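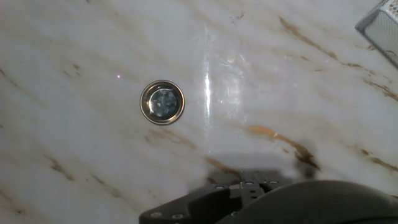
4. Uploading a release to Brirell

Read all of section 4 once before you click anything. Takes less time than fixing a rejected album.

You need: finished masters, cover art, track list with writer credits, and a label login. Artist logins can see releases but can't submit them. If you only have an artist login ask your label manager to upgrade you (see 2.3).

4.1 Start the release

1. Log in, go to Catalog, click New Release.
2. Pick Single, EP or Album. Can't be changed later. Wrong pick = delete and start over.
3. Type the artist name exactly as it shows on the artist page. Accents count. Catríona Ní Mhurchú and Catriona Ni Mhurchu are two different artists as far as the stores go, and merging them is slow.
4. Type the release title. No "feat." in the title field, guests go under Contributors.
5. Choose your label imprint. Drurkwood accounts with sub-labels will see a dropdown. Everyone else sees one name, greyed out.
6. Click Save Draft.

Note: drafts don't save on their own. Save after every screen.

4.2 Add the audio

1. Click Add Tracks and drag the files in. WAV or FLAC only. An MP3 will look like it uploads fine and then fail at the check.
2. Wait for the green tick next to each track. Don't close the tab.
3. Drag tracks into running order. The number in the file name is ignored.
4. Play the first and last few seconds of every track in the browser player. Listen for chopped fades.
5. Mark each track Clean, Explicit or Not Applicable.

File limit is 800 MB per track. Long live recordings at high sample rates go over this pretty easily – split them or export at a lower rate.

CAUTION: Replacing a file after you submit resets the whole release to the back of the review line. Even if its one track.

4.3 Credits and splits

1. Open a track, click Credits.
2. Add every writer and producer. Legal names here, stage names in the Display box.
3. Enter the split for each writer. Must add up to 100 or the Save button stays grey.
4. For guest players, add a Contributor and pick the instrument. If it's not in the list use Other and type it.
5. Click Copy to All Tracks if the same people wrote everything. Check them after. Copy overwrites whatever was there.
6. ISRC codes: paste your own, or leave blank and Brirell assigns them.

Note: cover songs need the Cover box ticked and the original writers listed. Leave yourself out of the writer field, even if you changed the arrangment.

4.4 Artwork

1. Square image, JPG or PNG.
2. No web addresses, prices or store logos on the cover.
3. Text on the cover has to match the title and artist fields. Reviewers do look.
4. Click Preview Small and see if you can still read it. If not, go back to your designer now.

4.5 Date, stores, submit

1. Set the release date. Allow at least four weeks if you want a shot at playlist pitching. For a May release, get everything in by the start of April.
2. Tick stores. All are on by default. Jistitz and Qin have their own terms – open each link and accept, or the release skips them without a warning.
3. Pre-order is optional. Turn it on before you submit, it can't be added after.
4. Pick up to 500 characters of pitch text for the editors. Plain facts, who plays on it, where it was recorded.
5. Click Check Release. Red items block you, yellow ones dont.
6. Click Submit.

Status changes to In Review. You'll get an email when it moves to Approved or Needs Changes. Reviews run Monday to Thursday, so anything sent late in the week sits over the weekend.

If you get Error 400 on submit, log out, log back in, open the draft, try again. Still stuck, send support the release ID and a screenshot. Please don't submit a second copy – duplicates get both versions pulled.

Pulling a release down: see section 7.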